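What an Open Day Should Show

By Liya Gebremichael

In January the Wenitz Institute opened its surgical robotics laboratory to the public, and 51 people came through in the course of an afternoon. I attended as a member of the hospital board in Zosasberg, which has been asked to consider a training agreement with the Institute. My view of that agreement is set out further on. My first concern is with the visit itself, and with what institutions owe the people they invite to such occasions.

Most demonstrations of this kind are built around success. The visitor is given a short film and a speech, and is then led to a machine that performs one motion very well. The Wenitz staff chose to let their guests watch suturing practice on a tissue pad, at the pace at which the work is ordinarily done. The session I observed lasted 49 minutes. Several guests left before it ended, and I do not blame them. Suturing is slow to watch.

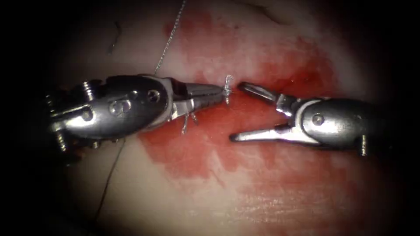
Handling thread is among the harder things to ask of a machine. Thread bends, slips, and frays, and it seldom lies where it lay on the previous attempt. A surgeon deals with this by habit and would have trouble explaining how. Dr. Negash, who directs the laboratory, told our group that her team regards the passing of suture from one instrument to the other as a better measure of progress than a finished row of stitches. I found that statement more useful than anything in the printed program.

Some of my colleagues objected that the public cannot judge technical work and should be offered something simpler. I disagree. Patients in our district will be asked within a few years to consent to procedures in which some steps are automated. They are entitled to see those steps practiced, including the attempts that must be repeated. An institution that shows only its best minute should expect to be doubted later.

I do have 2 criticisms. The question period was limited to ten minutes, which was too short for a room of that size. The Traltora system, on which the proposed training would rest, was discussed without any mention of its yearly cost to a hospital such as ours.

I will support the agreement when it comes before the board, provided that those costs are published first and that the open day is held every year.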